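Search the gallery
Play Kitchen Corner: pastels, plates and a very red bottle

Last updated: July 4, 2022

I have wanted to put up a page of the play kitchen things for ages, and at last there's a proper batch to show! Most of it came together in June, when Adanech Ayele cleared two shelves at Lurnalstead and let me carry off whatever I liked (I liked nearly all of it). The colours are what won me over, all those soft greens and pinks, with the fruit so bright beside them.

Pale mint green, with neat diagonal rows of little round holes. I'm very fond of a colander, and this one has such a nice smooth rim.
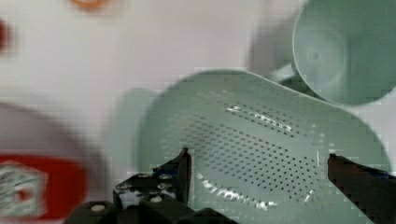
Ebise Wubshet grew up with a metal one that weighed a ton, and she says plastic is much kinder on small toes. I'm with her. It also gets borrowed as a hat, a boat and a drum, so it earns its place on the shelf several times over.

More of that lovely soft green, and more holes, row upon row. I could look at a pattern like this all afternoon.

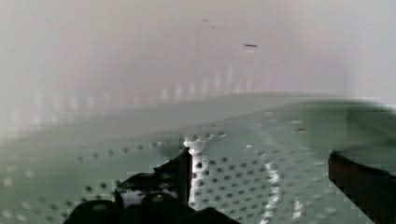 Dried peas are our favourite thing to tip into a colander, and the rattle is wonderful. Rice goes straight through and all over the floor, as we learned at Gudermont, and I was still finding grains of it days later!

Ketchup on the big mauve plate, strawberries and an orange slice close by, and a toaster oven with a blue interior. That blue is such a cheerful surprise behind the glass door.

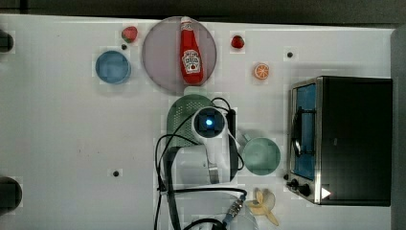

Plates, pans and a bit of fruit

The pink and sage plates are the pair I'd save first. Add a teal saucepan and a small blue bowl and you have supper for any number of bears. The ketchup goes with everything, obviously, including the citrus. 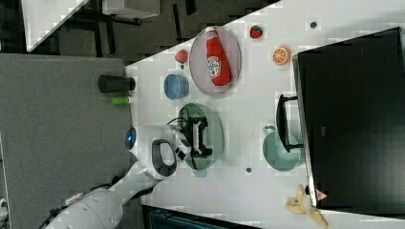 How do you clean the plastic plates and fruit?
Warm water with a drop of washing-up liquid, then a tea towel. I leave the fruit on the rack overnight, stalks down.

More from the Lurnalstead shelves next time, tea set included.

100 shares
20 comments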